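September, notebook 2, Cusville flat
Start 10:10, kettle on 10:12

House rules for the bed station, redrafted after the Brundov visit. Their sheet of good practice ran to 77 points. Ours fits on the back of the door, and I would like to keep it there.

1. Reset means reset. If the task says "rumpled", pull the sheet about by hand before every run. Smoothing it out of habit is a fault and gets logged as one. My mother would not understand this rule.

2. Marks on the wall stay on the wall. If you add one, write in this book what it is for, on the day. There is at least one arrow in this flat with no entry, and we have all been obeying it for weeks.

3. Gripper open at the start of a run, fingers clear of the fabric. "Nearly clear" was used twice in the Inon logs and I have asked for it not to be used again.

4. One loose object on the bed unless the run card says otherwise. Phones count as objects. So do biscuits.

5. Stop button within arm's reach of whoever is supervising. Supervising is done standing up and facing the right way.

6. Bad runs are kept and labelled bad. We have 2,000 in the Younis set and the failures are the part people keep asking for.

Rule 4 gave the most trouble in the redraft. Brundov want the object placed to a taped outline. Tape on a fitted sheet lasts until somebody tugs a corner, so I have put "against the wall, right-hand end, propped upright" and left it at that. Words have the advantage of not peeling.

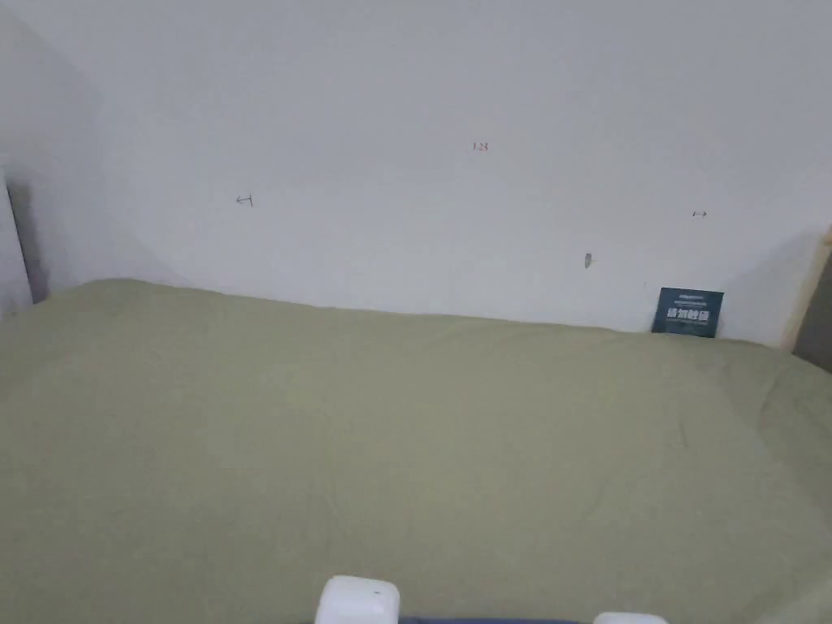
Bed station, green sheet, blue card at the right-hand end. Gripper open (rule 3).

Still to settle: how far the card may lean before it counts as fallen. I say it has fallen when it is flat. Inon's draft has an angle in it, and a form to record the angle. Parked.

Also to do: give the wall marks a page of their own in this book — "123" included — and get rule 2 signed by everyone who owns a pencil.

Door copy printed 15:40. Printer took 10 attempts, all kept and labelled bad.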